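Robot Manipulation, Unit 3: Picking from a Mixed Bin
Heltham, spring term. Notes by Benjamín Leiva

1. Purpose

Units 1 and 2 dealt with single objects in known positions. In this unit the arm must take an object from a full bin and place it in a chosen box through the hole in its face. Object positions are not given. Each group writes its own pick planner; the motion layer from Unit 2 is reused without changes.

2. Terms

A pick is one closing of the gripper inside the bin. A pick is good if one object leaves the bin and is still held at the carry height. A drop is good if the object passes through the hole of the box named in the command. Two objects lifted together count as a failed pick, even if both end up in the right box.

3. Choice of target

Rank the visible objects by how much of their outline is free. Objects covered by cloth or by other objects go to the end of the list. Balls are simple in theory, as any closing direction through the centre will do, but a smooth ball slides out if the fingers close above its widest point. Blocks need the fingers parallel to two faces. Soft and spiky toys tolerate a poor angle but tend to drag their neighbours along.

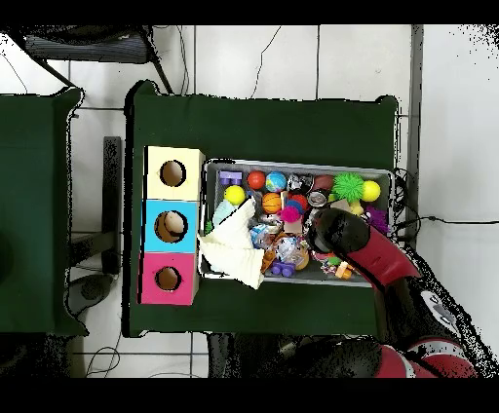

Clear plastic and shiny surfaces give poor depth readings. The planner from the Workneh handout fills such gaps with the mean of the surrounding points, and this places the grasp too low. Use the colour view to find the outline, then take the depth from the nearest reliable edge.

4. Approach and retreat

Approach vertically. Stop at the hover height, check the target again, then descend. If the target has moved, return to step 3 and do not correct during the descent. Retreat along the same line.

5. Records

Log every pick, including failures. The Wimico log from March holds 558 picks and may be used for comparison. Keep its column order.

6. Reading

Ganberg notes, section 6, on contact between round objects and flat fingers.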